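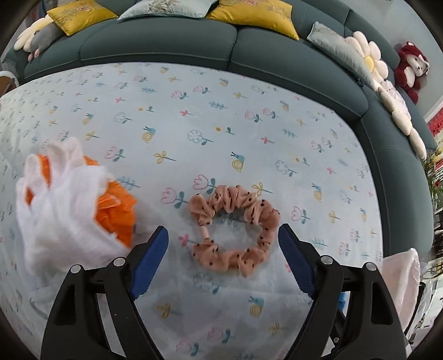
Tavion wrote in last week to say his fitted sheets come out of the dryer as one big damp knot with everything else stuffed inside, and could I please do a post on folding them once he gets them out. Yes! Happily! Folding is the fun part, but the knot comes first, so I'm doing both.

How to stop the knot

Fitted sheets ball up when they have too much company. I wash mine with the pillowcases and a few small things, and never with towels. Towels are heavy and they take forever to dry, and the sheet wraps itself around them like it's trying to keep them safe.

Halfway through the dryer cycle, stop the machine and pull everything out. Shake the sheet hard, twice, and run your hand around all four corners. You'll find a sock in there. Toss it all back in loosely and finish the cycle. My dryer takes 32 minutes on medium for a queen set, so I set my phone for the middle and go do dishes.

If you line dry, hang the sheet by the long sides with the elastic hanging down. Clip marks show less that way and the corners don't fill up with water (mine used to drip on the porch for hours).

Before you fold

Fold it the minute it's dry. A sheet that sits in the basket overnight gets creases that laugh at you. Clear off a flat spot as big as a bed, which is usually the bed. Take off your rings if they have stones, because I snagged a good percale set that way and I'm still mad about it.

The fold

1. Hold the sheet lengthwise with the printed side facing you and a hand tucked inside each of the two top corners, like you're wearing mittens.

2. Bring your right hand over to your left and flip the right corner over the left one, so one pocket is sitting inside the other. Now your left hand is holding both and your right hand is free.

3. Run your free hand down the open edge until you reach the next corner. It'll be hanging inside out. Pick it up and tuck it over the first two.

4. Do the same with the last corner. Wiggle your fingers around in there until all four pockets are nested and the seams more or less line up.

5. Lay the whole thing down on the bed with the elastic side up. You'll have a wobbly sort of square with one curvy corner. Tug it straight, then fold the elastic edges in toward the middle so you've got straight lines on all sides.

6. Fold in thirds the long way, smoothing as you go, then in thirds again the other way.

The first time I tried this I got to step 3 and lost a corner, and then lost my temper. Give it five tries before you decide you hate it. By the third one my hands just sort of knew where to go.

If your arms are short

I'm not tall, and a king sheet is a lot of fabric. Skip the standing part and do it all lying flat. Spread the sheet out with the elastic facing up, fold the bottom half to the top, and tuck the bottom corners into the top ones. Smooth it down, then tuck the two left corners into the two right ones. Go to step 5 from there. It's slower but you'll get the same square.

Deep pockets

Sheets for mattresses over 20 inches deep have so much extra on the sides that the folded edge comes out puffy. Fold the sides in a little farther than feels right, press down with your forearm, and fold in quarters at the end instead of thirds.

Putting it away

I slide the folded fitted sheet, the flat sheet and one pillowcase into the other pillowcase and stand the bundle up on the shelf like a book. Guest sets go at the back until December. Tavion, let me know how the corners go, and try the socks in their own load.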